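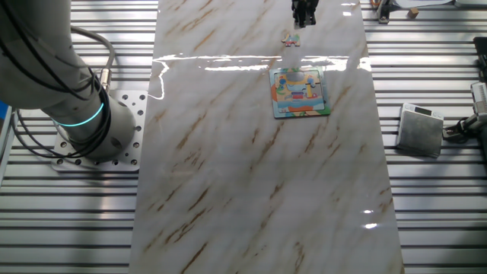 The Court of Appeal in Staketari gives you a number when you arrive, and mine was 172. The screen over the door said 50. I had come to watch the last hearing in Amaral v. Covano, a case concerning a parking charge of 40 euros, and I had brought one sandwich, which shows how little I knew about appeals. The public counter has been refitted in the modern taste, with a top in that glossy white marble pattern you see in the photograph, tan and brown veins streaking off on the diagonal, so that people contesting a bus fine can feel they are doing it in Rome. A man in a wet anorak was using it to sort his receipts.

Solange Amaral teaches the oboe and has been in litigation for longer than some of her pupils have been alive. She parked outside a chemist's, Covano's machine swallowed her coins without printing a ticket, and Covano's warden wrote her up. She lost before the magistrate, who said she should have kept proof of payment. She pointed out that proof of payment was precisely what the machine had declined to give her. He told her she could appeal.

She has been appealing ever since. The district court found for her, then discovered it had heard the case in the wrong building and unfound. Covano's lawyers, Fjeld, are a firm of great courtesy who normally deal with shipping, and they have now filed a bundle of 591 pages. Solange has read all of it. Her favourite passage is an expert's report on whether a coin can be said to be "tendered" if it falls on the inside of a slot but the outside of a mechanism.
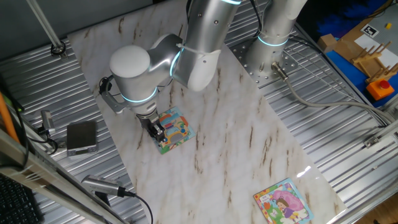 The hearing itself lasted less time than the queue. Three judges came in, the middle one apologised for the heating, and Fjeld's man rose to argue that the coins had never been received in law, whatever might have happened to them in fact. The judge on the left asked where, in that case, the coins were. He said he would take instructions.

Solange spoke for herself, standing very straight. She said she would like her money back, and failing that a ticket.

Judgment was reserved, as it usually is. There remains one court above this one, and above that a petition to the president, who has the power to remit fines and has used it, according to the clerk, for a duck-shooting offence. Solange has already downloaded the form. Covano raised its hourly rate in November and the machine outside the chemist's now takes cards only.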